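The offset I kept blaming on the planner

I had promised myself I'd write up the planner work in November, and then the planner work turned into something else, so this is a post about frames and timestamps instead. Get a coffee, it wanders a bit.

For anyone new, I've been writing the control and planning side of Ukuvo, our little manipulation stack, and nearly all of it gets tested in simulation before it goes anywhere near hardware. The task right now is small and fussy. Pick up a two-prong plug, carry it over, line it up. The picking part has been fine for ages. The lining up has been driving me up the wall - the plug would arrive at the pre-insert pose 4 millimeters off to one side, and always the same side, whatever I did.

I spent the better part of two weeks on the planner, convinced it was rounding something. I swapped the sampler, tightened the goal tolerance, smoothed the path and then un-smoothed it. I even rewrote the part that converts waypoints into joint targets, which needed doing anyway (I'd been embarrassed by it for a year), and the error sat there exactly as before. 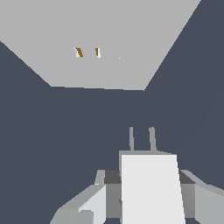

So one evening, pretty late, I gave up on being clever and wrote a dumb little replay tool. It logs every transform at every control step, along with the rendered views, and lets you scrub through them side by side. A single episode comes to 2,664 steps, so scrubbing is the only sane way to do it. I wish I had built this first! It took one evening, and I've used it every day since.

The first thing it showed me was that the planner was doing just what I'd asked. The path ended at the goal to well within tolerance. The goal itself was wrong, and it was wrong before the planner ever saw it.

Nanami Iwasaki had been hinting at this all along, in her patient way, and I'd been nodding and going back to my sampler. Her suggestion was to freeze the arm in the approach pose, ask the perception node where it thought the plug was, and compare that with the simulator's own answer. With the arm frozen, the two agreed beautifully. With the arm moving, they drifted apart, and the faster I moved the worse it got.

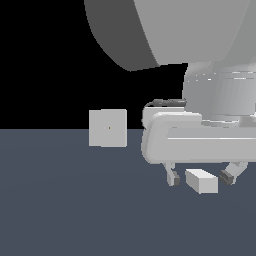 Rafsan Howlader wrote back on the draft of this post that a drift growing with speed is nearly always a stale transform, and that he'd check which clock the wrist camera pose was being looked up against before touching anything else. He also asked, fairly, why I hadn't plotted error against joint velocity on day one.

Well, I have no good answer to that, Rafsan. He was right on the clock, too. The image carried the time it was rendered, but my lookup was asking for the latest wrist pose available, and by the time the node got around to it the arm had moved on. The delay was 24 milliseconds on my machine. Since I always approached from the same direction at the same speed, a timing bug dressed itself up as a tidy, constant offset, and I believed it.

The fix is one argument. You ask for the transform at the image's timestamp, and if the buffer doesn't have it yet, you wait or drop the frame. I did have to make the buffer longer, and there's a new warning in the log when a lookup falls outside it, which I'd rather see too often than miss.
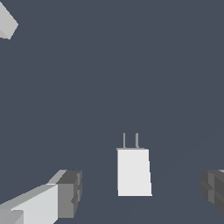

After that I ran 173 episodes overnight with the approach speed and direction randomized, and the sideways error no longer cares about either one. There's still some scatter left in the rotation about the vertical axis, and I suspect the pose fit, because a plain white shape under flat lighting doesn't give it much to hold on to. Abílio Falcão thinks I should feed it the depth edges around the prongs and stop asking so much of the body. I'm trying that next.

The replay tool is in the Ukuvo repo under tools, with a short readme. It wants a fair amount of memory on long episodes, so turn off the rendered views if your laptop starts to groan. And if you find a lookup in there that still asks for "latest", please send me a note - I've been through the code twice and I don't entirely trust myself.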